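Chapter 3
Reading the Sky Before You Leave the Ground

I nearly gave up on weather in my first month of flying. I could land the aeroplane (more or less), I could work the radio without squeaking, but put a forecast in front of me and my eyes slid straight off it. So if you've been dreading this chapter, you're in good company!

My instructor at Cundale was Hazel Holloway, and one Thursday she sent me outside with a pencil and told me to write down how high I thought the cloud was. I wrote 3000 feet. Then we rang the tower and got the real figure, 926 feet, and I went rather quiet. We drank tea for the rest of the afternoon and she taught me what I'm going to teach you now.

We'll start with pressure, as everything else hangs off it, then go on to wind, cloud and visibility. Fog gets a section to itself, and so it should – anyone who has flown in November will know why. Keep your notebook handy and try the sums as you meet them, even the dull ones.

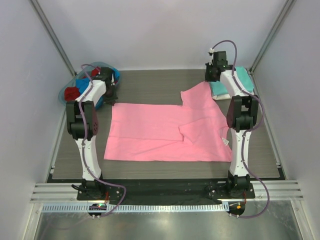 You'll also meet two student pilots, Sneha Vashisht and Santosh Mittal, who plan the same trip of 90 miles and come to quite different decisions about whether to go. I'd like you to make up your own mind before you read theirs.

3.1 What pressure is and why we set it

Air has weight. Stand on the beach and there's a great column of it pressing down on you, and as you climb there is less and less of it overhead, so the pressure drops. Your altimeter measures that drop and shows it to you as height.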